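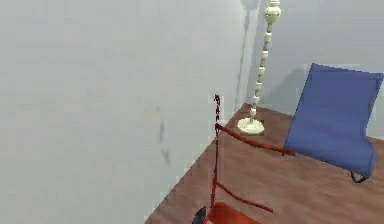

Figure 1. Room corner with tall lamp, wooden floor and pale grey walls.

Stolau Housing Fund: Winter Humidity and Ventilation Study, Akstead
Second progress report
6 min read

1. Status

The study is on schedule for its main deliverable and behind on one secondary item. Logging in occupied homes began in October and continued through the reporting period, which closed at the end of January. The dataset now holds 1,242 valid dwelling-days. A dwelling-day is counted as valid when the living room and main bedroom loggers have both returned at least 90 per cent of their expected readings for that day. The threshold is the one set out in the original proposal and has not been relaxed.

We recruited 18 dwellings. Of these, 15 were still reporting at the end of the period. In 2 cases the household withdrew, and in the remaining case the tenancy ended and the incoming tenant did not wish to take part. Data collected before each departure have been kept where the signed consent allows it. No replacement dwellings will be sought, as a home joining now would miss the coldest part of the heating season.

The item behind schedule is the airtightness testing, covered in section 4.

2. Monitoring

Each dwelling has one logger in the living room, one in the main bedroom and one in the bathroom, recording air temperature and relative humidity every ten minutes. Carbon dioxide is logged in the bedroom only. External conditions are taken from the station on the roof of the Gill Street depot, with a second external logger kept in a ventilated shield on the north side of the same building as a check. The two external records agree closely at night. On clear afternoons the roof station reads warmer, and the shielded logger has been used for all calculations of moisture excess.

Loggers were fixed to internal partition walls at a height of 1.5 metres, away from radiators, direct sun and external corners. Furniture made this harder than expected in the smaller homes. Where a wardrobe or bookcase had been moved in front of a logger between visits, the affected period was flagged and excluded from the bedroom analysis. Tenants were given a one-page note on placement in November and the number of flagged periods fell afterwards.

All loggers were checked against the reference instrument in December. Four had drifted by more than two percentage points of relative humidity and were swapped. Readings from the four have been corrected linearly between the two calibration dates. We consider this adequate for daily means but would not rely on it for individual peaks, and the final report will mark the corrected series accordingly.

3. Interim findings

The findings below are provisional. They rest on daily means and have not been adjusted for occupancy, which is still being coded from the household diaries.

Bedrooms are the wettest habitable rooms in most of the homes. In the homes with trickle vents found closed at the first visit, overnight vapour pressure excess was consistently higher than in homes where they were open, and the difference was larger in bedrooms than in living rooms. Carbon dioxide follows the same pattern. Several bedrooms pass 2,000 ppm before 3 a.m. and remain there until the door is opened in the morning.

Bathroom humidity is less informative than we had hoped. Peaks after showering are sharp in every home, whatever the extract arrangement, and the useful quantity is the decay time. Where the extract fan is working and the door undercut is clear, humidity is back to its earlier level within an hour. In homes with a disconnected or blocked fan the decay often merges with the next use of the room, and no single figure can be fitted. 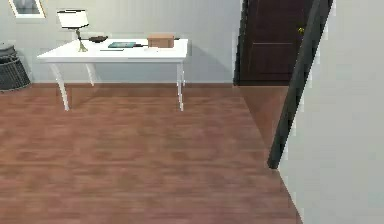 Figure 2. White desk with table lamp, and a dark wooden door to the right.

Internal doors deserve more attention than the proposal gave them. The door undercut is the only transfer path between bedroom and hall in most of the homes, and it was measured at the first visit almost as an afterthought. New floor coverings had closed the gap to a few millimetres in several flats. The undercut is now being measured again at every dwelling with a feeler gauge at three points along the door, and the mean will be entered as a variable in the regression.

Living room conditions were unremarkable in the period. Mean temperature was lower than the value assumed in the energy assessments, as was found in the pilot. Two homes were heated in the evening only, and both show surface temperatures at the external corner low enough to sustain mould growth on the coldest nights. In both cases the tenant has been told in writing and, with their agreement, the landlord has been notified under the procedure agreed with the Fund.

4. Airtightness testing

Fan pressurisation tests were due to be finished by December. The contractor, Plasano, completed the ground-floor homes and then lost its test engineer for several weeks. Tests on the upper floors have been rebooked for February. The delay does not affect the logging, but the model cannot be calibrated for the upper floors until the results are in.

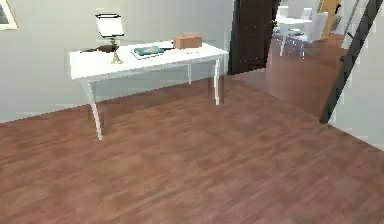

We asked whether a tracer gas decay test could stand in for the missing pressurisation results. It could, but only for the room tested and only under the weather on the day, and it would require the household to leave for most of the afternoon. Several tenants work from home and would find that difficult. On balance we prefer to wait for the rebooked tests. If they slip again, the tracer method will be used in the two top-floor homes where the household has already agreed to it.

The completed tests show wide variation between flats of identical plan. Most leakage was traced to service penetrations behind kitchen units and to the junction of floor and external wall. One flat had been sealed at that junction by its tenant with flexible filler — neatly, and with a measurable effect — and is being treated as a separate case.

5. Modelling

The single-zone moisture balance described in the proposal has been replaced by a three-zone version. The single-zone form reproduced whole-home averages well but could not represent a closed bedroom door at night, and that is where the interim results are concentrated.
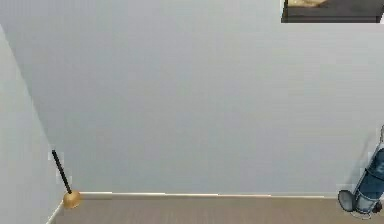 Moisture buffering by walls and furnishings is handled with one effective capacity per zone, fitted to the first three weeks of data and held fixed after that. Agreement is good in bedrooms. In living rooms the fitted capacity is implausibly high in several homes, possibly owing to unrecorded window opening. Window contacts were left out of the budget at the outset, and we do not propose to add them at this stage. The diaries will be used to identify days on which a window was reported open.

6. Budget and staffing

Spending is slightly under profile, the difference being the unpaid balance of the Plasano contract. The balance will be drawn in full once the upper-floor tests are complete. No virement is requested. Brayden Després has taken over data management from January and is the contact for queries on the dataset.

7. Next period

Logging continues to the end of March, followed by collection of equipment and a closing calibration check. Diary coding should be finished before then. A draft of the final report will be sent to the Fund in May, with summary sheets for each household issued at the same time. We would welcome the Fund's view on whether the summary sheets should include the carbon dioxide results, which some tenants have asked for and which were not promised in the consent form.

Contact: Akstead study office, Gill Street depot | © Stolau Housing Fund | Back to top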